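Does Cold Water Really Wash as Well? A Check on the Katura Claim
Dimas Osman, Household Science project

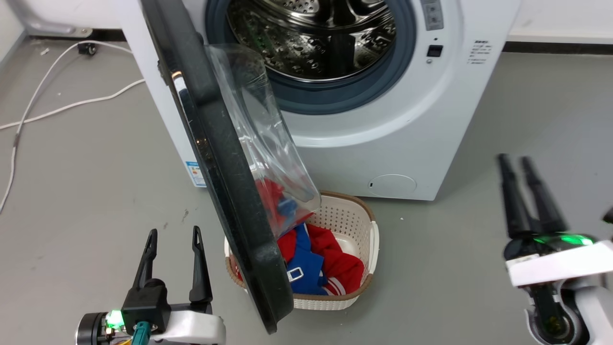 Katura detergent says on its box that it cleans "just as well in cold." I picked this topic because my family switched to it in June on the strength of that one line, and I didn't believe it. The box gives no test, no stain list and no temperature. Cold where? Tap water in my town is much warmer in summer than in winter.

Method

I cut 20 squares from one old white cotton sheet. Each got a teaspoon of one stain: coffee, grass, tomato sauce or cooking oil. They sat overnight. Half were washed on cold and half on warm, with the same dose of Katura and the same cycle length. My aunt, Mrs. Rondonuwu, then scored each square from 0 to 4 without being told which wash it came from. She is strict about laundry, so I trusted her more than I trusted myself.

Results

Coffee and grass came out close to the same in both washes. Tomato was a little worse in cold. Oil was clearly worse, and every cold oil square still had a ring after drying.

Problems

Five squares per stain is not many. One person scoring is also weak, and she told me later that she changed her mind about what a 2 meant partway through. I did not measure the water temperature inside the drum, only at the tap, so "warm" is a loose word in this report. I also can't say anything about other brands. A classmate wanted me to add Kustley, but I ran out of sheet.

What I think

"Just as well" is too strong. For coffee and grass I would let it go - for oil I would not. I still don't know if the cold squares would catch up with a longer cycle, and the box doesn't say how long theirs was.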